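Des murs foncés pour mieux dormir ? Lepik promet beaucoup, prouve peu

Le fabricant de peintures lance sa gamme Gokum avec une étude maison qui laisse sur sa faim.
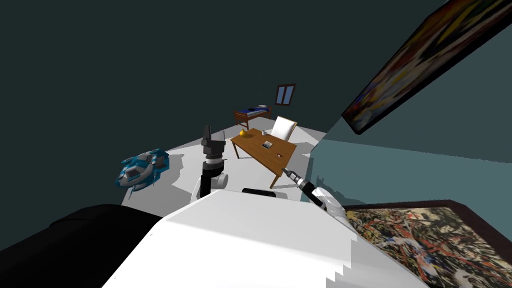

Petite pièce aux murs bleu-vert foncé et au sol gris clair. Image de synthèse.

18 juillet 2023

Repeindre sa chambre en bleu-vert profond ferait gagner du sommeil. C'est en tout cas ce qu'affirme Lepik, qui met en vente cette semaine Gokum, une gamme de teintes sombres présentée comme « apaisante » et vendue nettement plus cher que ses peintures courantes. Le communiqué s'appuie sur une enquête menée en février auprès de 800 personnes, dont une majorité dirait « se sentir plus reposée » après avoir repeint.

On aurait aimé en savoir plus. Les participants étaient tous des clients de la marque, recrutés par sa lettre d'information. Ils ont rempli un questionnaire en ligne, une seule fois, trois semaines après la fin de leurs travaux. Aucune mesure du sommeil, aucun groupe ayant choisi du blanc ou du beige. Quant à la part exacte de répondants satisfaits, elle ne figure pas dans les documents remis à la presse. Nous l'avons demandée par deux fois, sans réponse à l'heure où nous publions.

« Quand on vient de vider une chambre, de la nettoyer et de changer les rideaux, on y dort volontiers mieux pendant quelque temps », observe Rattana Thongsuk, architecte d'intérieur. Elle prescrit souvent des verts et des bleus soutenus, mais pour d'autres motifs : ils tiennent bien face à un sol clair et masquent les petits défauts de proportion. « Le reste, c'est de l'argumentaire. »

Chez Lepik, la responsable de la gamme, Rungnapa Noiphan, défend une démarche « d'écoute des utilisateurs » et assure qu'une seconde enquête est prévue. Sera-t-elle confiée à un laboratoire indépendant ? « Ce n'est pas exclu. » On a connu engagement plus ferme.

Le filon, lui, n'a rien de neuf. Bramik avait déjà vendu des peintures « antistress » avant de retirer discrètement la mention de ses pots, et Skonham propose toujours un nuancier « concentration » pour les bureaux, à peu près identique à son nuancier ordinaire – les noms mis à part.

Reste une question pratique que le communiqué n'aborde pas. Une teinte foncée demande souvent deux couches, parfois davantage sur un mur blanc, et le retour au clair passe en général par une sous-couche. Pour un locataire tenu de rendre les lieux dans leur état d'origine, l'addition peut grimper vite. Gokum est disponible en magasin dès maintenant ; les échantillons sont payants.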